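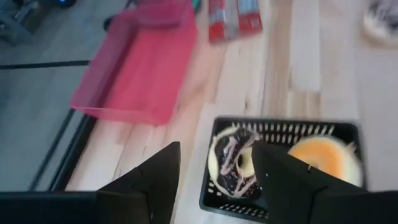
1. What we set out to do

Our unit outline asked for "a live commercial property question". Corinne Castellanos found one in the Farnska, a 16-room lakeside motel with a function hall, on the market since February and described by the selling agent, Drakham, as a "boutique retreat". We were to advise an imaginary buyer whether to keep it as accommodation or convert it to long-stay rentals. The imaginary buyer had a very real spreadsheet, built by Vaughn Marchetti, and it crashed twice.

2. Method

Definitely not glamorous. Định Quan read the zoning code. Booker Rosenthal rang neighbouring motels posing as nobody in particular and asked for their winter rates, which most gave him cheerfully. I went through the guest reviews, all 924 of them, and coded each by complaint. Water pressure won easily. The colour of the carpet came second.

3. Findings

The long-stay option looks better on paper until you price the kitchens. None of the rooms has one, and the hall, our favourite asset in week two, is zoned so that it can't be subdivided. Keeping the place as a motel means living with a dead winter and a boiler that the brochure calls "characterful".

4. Recommendation

Keep it as a motel, offer well under the asking price, and fix the showers first. Our supervisor, Lindsay Ngata, wanted the sensitivity analysis moved out of the appendix. It is still in the appendix, but it now has a heading.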